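I first met Impi Vuorinen over a bowl of pea soup, which seems right, given that she has fed half of Prinddale at one time or another. She ran the lunch counter at the Valtonen mill for 23 years, and when I called in February to ask if she'd talk to me about it, she said, "Come at 11, and come hungry."

So I did! She had the stove going before my coat was off.

"I never wanted to cook," she told me, stirring. "I wanted to drive the bus. But the bus had a driver and the counter didn't have a cook." Her first week, she burned the rice twice and the men ate it anyway. One of them asked for seconds — she married him four years later.

I asked how she learned, and she laughed at me. "By being yelled at." The yelling came mostly from Iida Saarela, who had the counter before her and kept turning up for lunch long after she retired. Iida salted everything late and didn't trust a recipe with more than six lines.
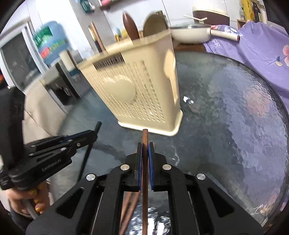
Impi still cooks that way at home, though she's down to one eater and a freezer. The hard part was shrinking everything. Her old meatball recipe made 245, and for the first year after the mill closed she kept making far too many and carrying them around to the neighbors in bread bags (they didn't complain, from what I hear).

Does she miss it? She took a while with that one. "I miss the noise at noon. I don't miss the potatoes."

Then she wanted to know whether I peel mine before or after boiling. I said before. She put down her spoon and gave me a look I suppose she got from Iida.

"After," she said. "Write that down."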